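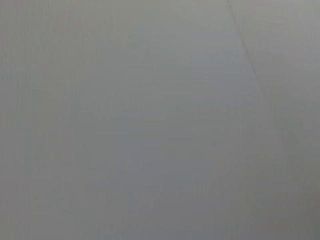

Close-up of the gray surface with the thin dark line

Hairline mark on a painted wall -- crack or just the paint?

Posted by Noemí Chávez, 11/28/22

I rent the upper floor of a house in Warville and the back room has gray walls. There is a thin dark line near the window, running down at a slant. It was not there when I moved in last May, or I did not notice it. I can barely feel it with a fingernail. The landlord says all old plaster does this and I should leave it alone. My sister says to get an inspector, and the one I called wants $300 just to come out. Is there a way to tell if it matters before I spend that? I am also supposed to repaint before my lease ends, so I need to know what to fill it with.

Cyprian Sobczak

A hairline near a window is common. Corners of openings are where plaster moves the most, and it moves more once the heat comes on. What you want to know is whether it is still growing.

Make a small pencil tick at each end of the line and write the date next to it. Check again in a month, then again in spring. If the ends stay put, fill it and paint. If it gets longer, or one side starts to stand out from the other, tell the landlord in writing and keep a copy.

Doors that start sticking or a floor that slopes toward that wall would make me call sooner.

Filling is a morning's work:

1. Open the line slightly with the corner of a scraper and brush out the dust.

2. Press in a flexible filler with a putty knife and wipe off the extra with a damp rag. Then leave it alone. It needs longer than a coffee break -- mine took most of the day in a cold room.

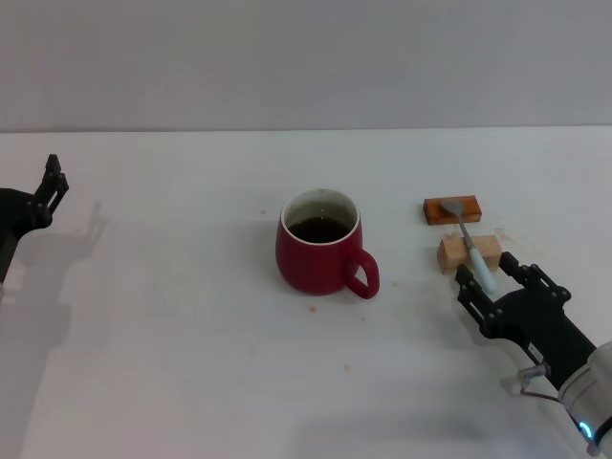

3. Sand lightly, prime the patch, and paint the whole wall corner to corner. Spot painting gray almost always shows.

Danuta Domański

Agree with the pencil marks. I would add mesh tape if it comes back after filling. I had one in my hallway that reopened two winters in a row until I taped it.

Valter Eklund

just paint over it, I've had one for 40 years and the house is still up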